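La commode de Veltport

Quand ma tante Fellura est morte, en février, elle a laissé derrière elle une maison trop grande, un chat qui ne répondait qu'au polonais et une lettre de quatre pages dans laquelle elle expliquait, avec cette écriture penchée qui donnait toujours l'impression que les mots marchaient contre le vent, comment il fallait préparer la soupe de Demitz.

Il faut que je vous dise que Demitz n'existe presque plus. C'est un hameau où passait autrefois le bac, avant le pont, et où ma tante avait vécu toute petite chez une vieille dame que tout le monde appelait la Krajewska, avec l'article, comme on dit la mer ou la pluie. La Krajewska faisait une soupe à l'oseille et aux pommes de terre fumées dont ma tante parlait à chaque repas, y compris à Noël, y compris devant des soupes très réussies préparées par des gens qui s'étaient levés tôt. On souriait, on reprenait du pain. Personne dans la famille ne l'avait jamais goûtée, cette soupe, et mon père prétendait même, lorsqu'elle était sortie fumer sous l'auvent, que sa sœur l'avait rêvée.

Alors, quand j'ai trouvé la lettre, pliée dans un torchon propre (elle savait bien que je finirais par prendre les torchons, j'ai toujours aimé ses torchons), je me suis assise par terre dans le couloir et je l'ai lue d'une traite, et puis encore une fois. Le chat est venu s'asseoir dessus à la troisième page.

La recette commençait bien. Deux oignons, du beurre, de l'oseille cueillie avant midi. Ensuite ma tante se mettait à raconter l'hiver où le bac était resté pris dans la glace, et les passagers qu'on avait fait dormir dans la grange, et un monsieur très digne qui avait perdu une chaussure, et l'on retrouvait les pommes de terre une page plus loin, déjà fumées, sans que l'on sache comment. À la fin, elle écrivait : « Et surtout, n'oublie pas ce que la Krajewska mettait juste avant de servir, tu sais bien. » Eh bien non, ma tante chérie, je ne savais pas.

J'ai cherché partout. J'ai ouvert les livres de cuisine, les boîtes à boutons, le buffet, l'autre buffet, et le tiroir aux ficelles, où il y avait en effet des ficelles. J'ai téléphoné à mon père, qui m'a conseillé du poivre. J'ai essayé du poivre, puis du raifort, puis une pomme râpée, puis, un soir de grand découragement, un doigt de prune. Tout cela se mangeait. Le chat, à qui je demandais son avis dans un polonais appris la veille, détournait la tête avec beaucoup de courtoisie.

C'est en préparant la vente des meubles que j'ai repensé à Catríona Brennan. Elles avaient partagé un logement à Veltport, au 278 de la rue du Môle, à l'âge où l'on partage tout, les manteaux, les rhumes et les amoureux malheureux. Elles s'écrivaient toujours. Je lui ai donc envoyé une longue lettre, bien plus longue qu'il n'aurait fallu, où je lui demandais si par hasard, un jour, pendant toutes ces années, ma tante lui avait servi de la soupe.
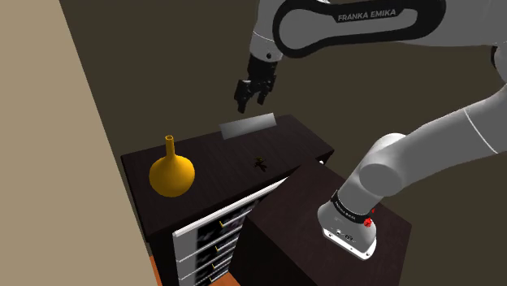

Catríona Brennan me répondit que bien sûr, qu'elle en avait mangé tous les dimanches pendant deux hivers, qu'elle l'avait d'abord détestée, puis supportée, puis réclamée, et que si je voulais savoir ce que l'on ajoutait à la fin, je n'avais qu'à venir avec une casserole convenable, car elle n'en possédait plus que de mauvaises. Elle ajoutait en post-scriptum qu'il ne fallait en aucun cas écouter mon père au sujet du poivre.

J'ai pris le train le dimanche 25 août, avec la casserole sur les genoux et un bouquet d'oseille enveloppé dans un linge humide. Il faisait une chaleur à décourager les mouches, pas du tout un temps pour la soupe, et un petit garçon assis en face de moi a voulu savoir si j'allais à un concours. Je lui ai répondu que oui, d'une certaine façon, et il m'a souhaité bonne chance avec un sérieux qui m'a accompagnée jusqu'au bout de la ligne.

Catríona m'attendait sur le quai, minuscule, en robe bleue, et elle a regardé la casserole avant de me regarder, moi. « Elle ira », a-t-elle dit. Puis elle m'a embrassée très fort, et nous avons marché jusque chez elle par le front de mer, lentement, à cause de ses genoux et de tout ce qu'elle avait à me montrer : le banc où Fellura avait pleuré pour un violoniste, la boulangerie d'où on les avait chassées pour fou rire, la fenêtre de leur ancienne cuisine, au deuxième, avec un géranium qui n'était plus le leur mais qu'elle saluait quand même.

Nous avons cuisiné tout l'après-midi, fenêtres ouvertes. Elle coupait les oignons trop gros, je le lui ai fait remarquer, elle m'a répondu que ma tante aussi le lui faisait remarquer, et nous avons dû nous arrêter un petit moment, toutes les deux, en accusant les oignons. Les pommes de terre, c'était tout simple, on les fumait dans la cheminée, sur du foin. Nous n'avions ni cheminée ni foin. Nous avons fait avec du thé noir dans une vieille poêle, et le voisin du dessus est descendu demander s'il devait appeler quelqu'un. Il est resté dîner.

Quand tout a été prêt, j'ai apporté les assiettes et j'ai attendu. Catríona a pris la louche, a servi le voisin, m'a servie, s'est servie. Puis elle a posé sur la table une quatrième assiette, l'a remplie comme les autres, et l'a poussée devant la chaise vide, du côté de la fenêtre.

« Voilà, a-t-elle dit. La Krajewska mettait toujours une assiette de plus, à cause du bac. On ne savait jamais qui pouvait arriver. »

Je n'ai rien trouvé à répondre, alors j'ai mangé. C'était brûlant, acide, avec un goût de feu de bois et de thé, et franchement trop salé. Le voisin en a repris. Vers neuf heures, l'air a fini par tourner et il est venu de la mer un peu de fraîcheur ; Catríona s'est levée pour aller chercher du pain et, en passant, elle a rapproché un peu la chaise de la table.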